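Keep the Old Dormitory

I have lived in Prundell for many years, and I walk past the old dormitory on the hill almost every morning. It was built for students of the teachers' college, and it still belongs to the college, although the top floor is closed and the windows on the north side are covered with boards. In September the college said that it wants to take the building down and put a new residence in its place. I think this is a mistake, and I will try to explain my opinion in a fair way.

First I must say what is true on the other side. The building is in poor condition. The roof lets in water in two corners. The stairs are too narrow for the present code, and there is no elevator. The heating pipes run inside the outer walls, so in winter the college pays to warm the street. I have been inside with Henok Yimer, who is a structural engineer and my neighbor, and he did not try to make it look better than it is. He put his hand on the plaster on the third floor and a piece as large as a plate came down on his shoe.

But he also told me that the brick walls are sound and the foundation has not moved. The concrete floors can carry much more weight than beds and desks. For an engineer this is the expensive part of a building, and we already have it. When we take it down we pay for trucks to carry it away, and then we pay again to make the same thing new.

The college gives one number very often. A renovation would cost 500 dollars for each square foot, and it says this is too much. I do not doubt the number. I only ask what it is compared with. The price for the new residence, as it was given at the public meeting, does not include the demolition, the removal of asbestos, or the rent for the students who must live somewhere else while the work is done. The renovation price includes all three. When I asked about this, the answer was that these costs are in a different budget. Maybe they are, but it is the same college and the same money.

Then there is the question of rooms. The new residence would be larger, and I agree that students need places to live. Fotis Chatzigeorgiou, an architect who has restored several school buildings in this part of the state, made a drawing in which the old building stays and a new wing stands behind it, on the parking lot. The wing has the elevator and the second stairway, and both are shared with the old floors. In this way the narrow stairs can remain as they are for daily use, and the code is satisfied by the new ones. It is a simple idea and it is used in many places. I would like the college to study it seriously before it says no.

Some people tell me that the building is not beautiful, and that no famous person slept there. I accept this. I do not think that a building must be beautiful to deserve care. This one has deep window seats where two people can sit with their books, and a common room with a brick fireplace, and from the hill you see its chimneys before you see anything else of the town. Almost 3000 people signed the letter asking the college to wait. Many of them lived in those rooms when they were nineteen years old, and they remember which radiator made noise.

I come from a country where we lost many ordinary buildings in a short time. The churches and the palace were protected, and everything between them was replaced. Today visitors take photographs of the palace and go back to the bus. I did not understand what was missing until I came here and saw streets where the bakery, the school and the houses were all still standing together.

What I ask for is small. Let the college cover the roof before the winter, so that the rain does not make the decision for us. Let it publish both prices with the same items in both columns. Then it can invite the architect to show his drawing, in the evening, when people who work can come. If after this the college still chooses the new residence, I will be sorry, but I will know that it looked at the question with open eyes.

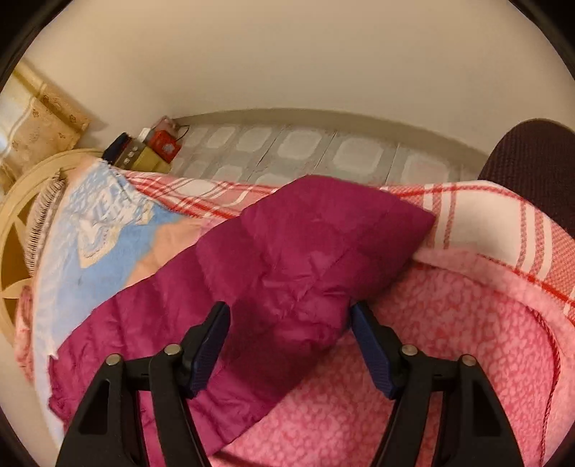 The roof is the most urgent of these. A temporary cover can be put on before the snow, and it can be taken off again whatever the college decides in the end.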